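Been a while since I posted about the arm build. It moved out of my garage in June and now lives on a bench at the shared shop, so I have more room and fewer boxes to trip over.

Quick recap for new people. It's two arms on one base, meant to do small kitchen jobs. Both joint sets come from a Jemano kit that I bought used. The base is my own, cut from scrap steel at the shop.

The base was the first problem. It flexed. You could push on one shoulder with a finger and watch the other one move. I welded a cross brace underneath and it's stiff enough now. It's also heavier, and I can't lift it onto the bench alone anymore.

Second problem was cable routing. I had the wrist cable running outside the elbow with zip ties, and it snagged every time the forearm rolled past a certain point. It runs inside now. I had to drill out one cover and file the edge so it wouldn't cut the jacket.

If you do this, put a sleeve on the cable before you pull it through. I didn't, and I pulled it through again the next night with a sleeve on.

Fingers are printed. The first set was too long and bent when they closed on anything heavier than a sponge. The current ones are short and thick. They look stubby but they hold.

Power is still a mess. One supply for the arms, another for the computer, and a power strip screwed to the back of the base. A fuse block is on the list.

Software is the part I get asked about most. I'm using Drisby for motion planning. It took me two weekends to get both arms loaded with the joint limits right. Most of that was me having the sign flipped on one elbow.

I don't run anything new on the hardware first. It goes through the simulator, in a kitchen with cabinets, a stove and a counter. If it hits something in there I've lost a few minutes. If it hits something on the bench I've lost a finger set and an evening of printing.

The task I'm working on now is cabinet doors. Reach up, get the handle, pull, let go, back off without clipping the door. 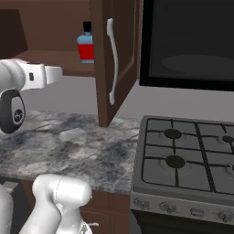 Backing off is harder than the pull. The planner treats the door as if it's still closed unless I update it after each move, so it will happily send the wrist straight through the panel. I update the hinge angle by hand for now.

I ran the door task 37 times overnight with the start position shifted a little each time. Most of the failures were the same one, the wrist rolling the long way to reach the handle. I tightened the roll limit and I'm running the batch again tonight.

Next up is a real door. I have an old wall cabinet to screw to a frame next to the bench. The hinges are stiff so I'll probably swap them before I let the arm near it.

I'll put the base drawings up once I've redrawn the brace. The current file still shows the old one and I don't want anybody cutting steel from it.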